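Thread: Voltage too high in the evening, pump controller trips

nkofler wrote:
Hello all. I took over the irrigation for our allotments in Siltstead in March, and since then the pump controller trips with "overvoltage" nearly every evening. In the morning it runs without problems. The pump is a Billar, the controller is from Oberholzer. My multimeter shows normal values, but I am only there at noon. Must I replace the controller? A new one costs 624 and our club is small.
Nadja Kofler

owino_u wrote:
Please don't buy anything yet. If it trips only in the evening, I would suspect the supply. When a large user nearby switches off, the voltage can rise. Borrow a logger and leave it connected for one week.

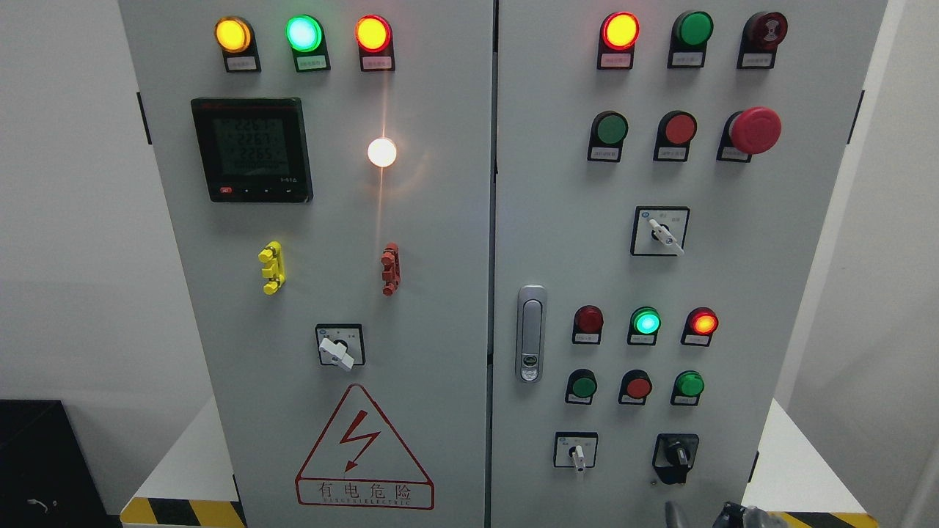 Does the logger have to be connected at the pump, or is the main board good enough? Connect it at the pump, on the same terminals which feed the controller, so you record what the controller gets.

gatepost70 wrote:
I don't agree with the logger. We had the same story and it was a bad neutral in a junction box. One hour with an electrician and finished. A logger only gives you a nice curve and then you need the electrician anyway.

owino_u wrote:
A bad neutral is possible, yes, and it is dangerous, so she should have it checked. But it would not care so much what time it is – unless the load changes too. With a curve in hand the network company also takes you more seriously. Mine answered after 8 days, before this I waited the whole spring.

nkofler wrote:
Thank you both. The electrician comes on 8 July 2025 and will open the junction boxes. He can also lend us a Clarora logger. The cable to the pump is 70 meters long, is this important?

gatepost70 wrote:
A long cable makes the voltage lower under load, so it does not explain your fault. Still tell him the length. And ask him to tighten the terminals in the controller, mine were loose as well.

Contact | Copyright Siltstead Garden Forum | Back to top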